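Jornada de puertas abiertas en el taller de Jurano: galería

Publicado en junio · Visitas y demostraciones

Llevábamos meses detrás de esta visita y por fin salió. Jurano abrió su taller de manipulación una tarde entera, de las cuatro a las ocho, y entre unos y otros pasamos por allí 300 personas (lo sé porque al salir te daban un numerito y a mí me tocó uno de los últimos). Había estudiantes de FP, gente de empresas de la zona, dos clases de instituto con sus profes y bastante curioso suelto como yo, que no trabajo en esto pero leo todo lo que cae en mis manos.

El recorrido se hacía en grupos de 10. Primero una charla corta en la entrada, con café, y después al taller, donde las demostraciones iban seguidas y te podías quedar mirando todo lo que quisieras mientras no bloquearas el paso. Yo me quedé muchísimo rato. Al chico de la puerta le tuve que prometer dos veces que ya me iba.

Lo primero que nos explicaron es en qué andan metidos ahora. El proyecto se llama Vaton y va de herramientas de mano: cogerlas, guardarlas, abrir y cerrar las fundas en las que vienen. Suena modesto y es dificilísimo. Una caja rígida está donde está y tiene la forma que tiene, pero una funda de tela se arruga, se dobla por donde quiere y cambia en cuanto la tocas. Los dos brazos tienen que repartirse el trabajo, uno sujeta y el otro coloca, y cada vez la tela cae de una manera distinta. Nos contaron que empezaron con cajas de plástico, que aquello salió en pocas semanas y que con la tela llevan ya más de un año.

Me encantó que no hubiera vitrina ni cristal de por medio. Una cinta en el suelo, un monitor del equipo que te avisaba si te acercabas demasiado y ya está. El estuche de destornillador con sus puntas era la estrella de la tarde, y con razón: negro, con ribete naranja y un montón de bolsillos estrechos, de esos que a mí mismo me cuesta enrollar sin que se me caiga algo.

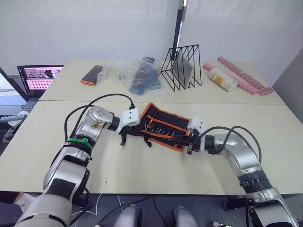 Los dos brazos sobre el estuche abierto, con las pinzas hacia abajo y las puntas asomando de sus bolsillos.

Usa Panyasiri comentó que lo más difícil de enseñar es cuándo soltar, y que a la gente siempre le sorprende. Agarrar, decía, se entiende enseguida; lo complicado es abrir los dedos en el momento justo para que la tela se quede como la has dejado y no se vuelva a desplegar ella sola. Una señora de mi grupo le preguntó si no sería más fácil fabricar fundas rígidas y ella se echó a reír y contestó que claro, pero que entonces habría que convencer a todos los que tienen ya una de tela en el cajón de casa.

A partir de ahí las preguntas no paraban. Que si los brazos notan la fuerza que hacen, que si ven en color, que cuánto cuesta un juego de dedos de repuesto (eso no lo quisieron decir, pero se miraron entre ellos con una cara que lo decía todo). Un chaval de una de las clases quiso saber si un robot así se aburre, y le respondieron muy en serio que no, que los que se aburren son ellos cuando hay que repetir el mismo ejercicio toda la mañana.

También hablaron de las repeticiones, que para mí fue lo más interesante de la visita. Una persona guía los brazos, se guarda el movimiento completo y se vuelve a empezar con el objeto puesto de otra forma: un poco girado, más cerca, más lejos, con una solapa doblada. Así una y otra vez. Yo me imaginaba a alguien escribiendo instrucciones línea a línea, y resulta mucho más parecido a enseñar a un aprendiz poniéndole las manos encima de las tuyas. Las sesiones malas también se guardan, aparte, y las revisan al final de la jornada.

En la sala de al lado estaba Chareonsuk, el taller que les hace las piezas a medida, con una mesa llena de dedos de pinza de todas las generaciones. Esos sí que se podían tocar. Los más antiguos eran lisos y resbalaban con todo; los nuevos tienen una textura muy fina que apenas se nota con la yema. Pasé un buen rato comparándolos y me llevé apuntado el nombre del material, que por supuesto ahora no encuentro en la libreta.

La última parada era la de Stikside, un juego de mesa que han montado para los más pequeños: tienes que recoger varillas con una pinza manual, de las de gatillo, sin mirar más que por una pantalla. Dos minutos por turno. Parece una tontería hasta que te pones. Yo recogí tres varillas y tiré al suelo el resto, y detrás de mí una niña las recogió todas sin despeinarse — aplauso general y merecidísimo.

De la organización solo puedo decir cosas buenas. Los grupos salían puntuales, el equipo tenía ganas de contar y no ponía cara rara con ninguna pregunta, por básica que fuera. Si acaso, le pediría más sitio en la zona de las demostraciones, porque los de la tercera fila veían poco, y algún cartel más grande en la calle: di dos vueltas al polígono antes de encontrar la puerta.

Datos prácticos para quien quiera ir a la próxima: la entrada es gratuita pero hay que apuntarse, se aparca bien en la parte de atrás y el autobús para a 10 minutos andando. Los menores de catorce años entran con un adulto. Se pueden hacer fotos sin flash en todo el taller menos en el almacén. Me dijeron que la siguiente jornada será después del verano y que quieren dedicarla a objetos de cocina. Yo ya he dejado mi correo en la lista.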